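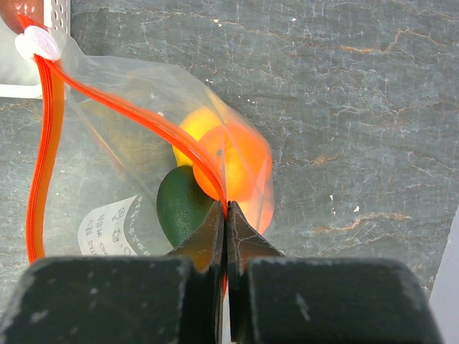 Slider bag with citrus and avocado on the worktop.

Slider bags for fruit: zip open or closed, and will the slider last?

Posted by Adhiambo Mutiso, 7/12/25

I have gone over to reusable slider bags for fruit, the clear sort with an orange-red zip and a white slider. They are from the Gikormont range and I bought them in April. A typical load is lemon, orange and avocado together, kept on the worktop until the avocado is ready and then moved to the fridge.

Two things I can't settle. First, whether the bag should be fully closed at room temperature. With the zip shut I get a film of moisture on the inside by the second morning, and one lemon has already gone soft at the stem end. Second, the slider. On two of the bags it now runs over the last part of the track without joining the bands behind it, so the bag looks shut and isn't. Is that wear, or dirt in the ridges?

The bags are not overfilled. The last load weighed 626 g on the kitchen scale and the bag was less than half full.

Elibariki Mfinanga

Taking the moisture first. Whole fruit gives off water vapour all the time, and a closed plastic bag on a worktop has nowhere to put it. Leave the zip open by a few centimetres at room temperature and lay the bag flat so the fruit sits in a single layer. In the fridge you can close it fully for the citrus. Lemons dry out there uncovered, and a closed bag slows that down a good deal.

I would take the avocado out of the mix altogether. It gives off ethylene as it ripens, and citrus kept next to it tends to age sooner at the stem end. The lemon you describe fits that, although it may simply have been bruised when you bought it.

As for the slider, check for dirt before you blame wear. The ridged band holds on to sugar and fine grit. Method:

Open the bag fully and turn it inside out.
Brush along both bands with an old toothbrush and warm water with a drop of washing-up liquid.
Rinse, then stand the bag open over a glass until dry.
Run the slider end to end three times — slowly, with the bag empty.

To test it, close the bag with air inside and press. If it still leaks at the same point, the slider has spread. You can nip its sides together very slightly with flat pliers, but white plastic ones crack easily and I have lost as many as I have saved.

Mine are the Tullberg ones, with the same type of closure. I keep a tally on the box and the oldest has done 324 openings without splitting.

Muli

just leave it open. fruit was fine in a bowl before anyone sold bags for it

Dollitz

Agree with Elibariki on the cleaning. One addition: hold the end of the zip flat with one hand while pulling the slider with the other. If the film is bunched up the bands enter the slider at an angle, and that gives exactly the fault you describe on a bag with nothing wrong with it. Also keep them out of the dishwasher. Two of mine came out with the track wavy and neither has closed properly again.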